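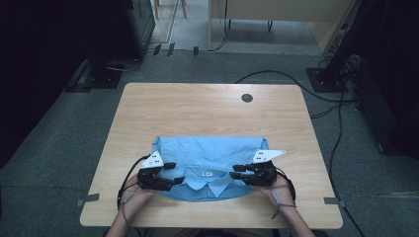
Folding and packing staff, part time, Rirberg

Prisden is a small shop for second-hand shirts and blouses. We are looking for one person to fold, label and pack the orders, Monday to Thursday, from 8:30 in the morning until 1:00.

You should fold a button-up shirt with the collar flat and both sides equal. Experience from a laundry or a clothing store is welcome, but we can also teach you. The work is standing, and on a busy day we send 70 parcels.

Please write a short letter to Prisden, 83 Taren Street, Rirberg, before the end of February.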